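October update on the Helside lunch club

Hello again! It's been a busy stretch, so forgive me if this rambles a bit. The big news is that we've now served 1,091 lunches since the grant came through, and 342 of those went to people who had never been to us before (I'd hoped for half that, so I'm chuffed).

The hall seats 45 if we squeeze, and most weeks we do squeeze. Soup is still the favourite, though the fish pie gave it a good run. I tried a lentil thing in September that came back largely uneaten and I shan't be doing it again.

Money next. We've spent most of the food budget on fresh veg from Basora, who put their prices up in the summer, so I've moved the dry goods and tins over to Irus. Their delivery turns up at half past seven in the morning, which I'm learning to live with. The transport line is underspent – the Bragança Road minibus only began three weeks later than planned – and I'd like to carry that over to the winter if you're happy with it. I'll need up to £2,000 for heating and the extra driver hours.

Still to do: the allergy cards want reprinting, the hearing loop is on order, and I haven't managed the survey yet. Sorry! It's next on my list.
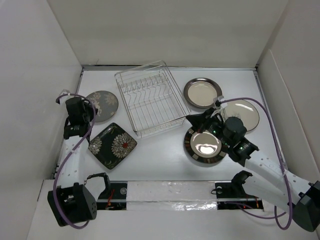 When will the survey results be ready?

I'm handing the forms out at the next four lunches and will send you the results with my next report.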